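Home | Products | Newsroom | Investors | Careers | Contact

Holtico Opens Orders for Two-Arm Dish Handling Station, Publishes Planning Guide for Kitchen Operators

August 14, 2021
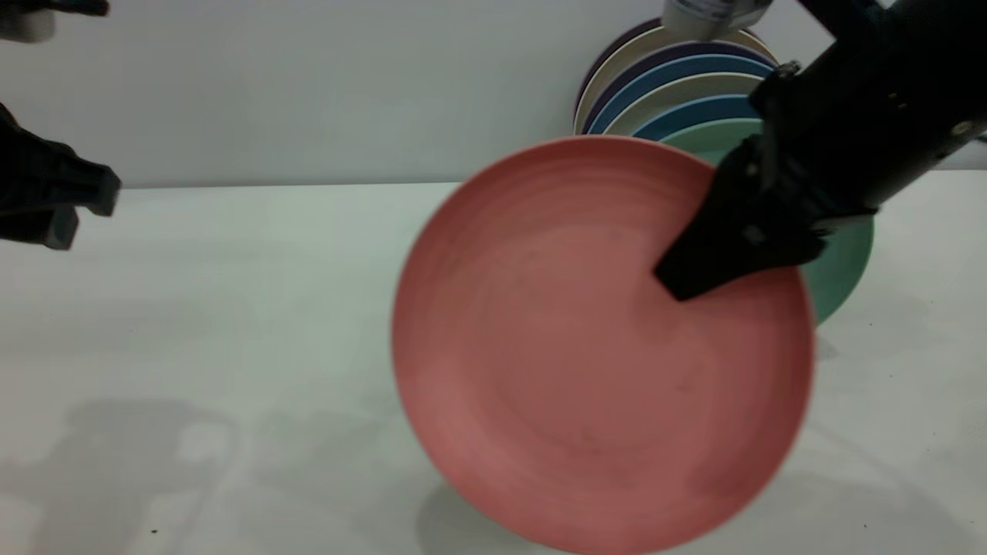 Order Terms and Availability

Holtico today opened orders for the Mernadus dish handling station, a table-mounted unit with two arms intended for commissary kitchens, hospital food service and banquet operations. The station is sold in a single configuration. Orders are accepted from customers in the United States and Canada, and units are assigned to delivery slots in the order in which signed purchase agreements are received.

The base price covers both arms, the grippers, the control cabinet, the operator panel and one day of on-site commissioning. Tables, guarding, electrical work and freight are quoted separately. Holtico advises buyers to request the freight quote at the same time as the base quote, as the control cabinet ships on its own pallet and may need a liftgate truck.

A lease is available through Zeleke, the company's financing partner. Lease terms run 24 or 36 months and include scheduled service visits. At the end of the term the customer may return the unit, renew, or buy it at a price fixed in the original contract.

Gripper Pads and Consumables

Each gripper holds a plate by its rim, with one finger pad resting on the inner face. The pads are wear items and should be carried in the operating budget, not the capital budget. The rated pad life is 2000 handling hours on glazed ware. Unglazed or chipped ware shortens pad life, and operators with mixed inventories should plan for an earlier first replacement. Pads are sold in sets, one set per arm, and can be changed by kitchen staff with a hex key.

Plates of different diameters can be handled in one run, provided each size has been registered at the operator panel. Registration is done once per plate model. Bowls, cups and flatware are outside the scope of this release.

Site Planning

The planning guide issued with this announcement lists the items a buyer should settle before placing an order:

– A level work surface with a rated load of at least 400 pounds
– A dedicated electrical circuit within reach of the control cabinet
– Clear space on both sides of the table for arm travel
– A fixed location for upright plate storage
– A named staff contact for commissioning day

Sites that do not meet the surface requirement can order a table from Zullon, which supplies a model drilled for the Mernadus mounting pattern. Lead times for the table are set by Zullon and should be checked before a commissioning date is booked.

Trial Program

Customers who are not ready to commit may apply for a paid trial. The trial fee is credited in full against a later purchase. Holtico received 371 trial inquiries through the end of July – most of them from multi-site operators – and will schedule trials by region to limit travel charges.

The planning guide, price request form and lease worksheet can be obtained from the Holtico sales office. Prices quoted before the date of this release remain valid until the expiration date printed on the quote.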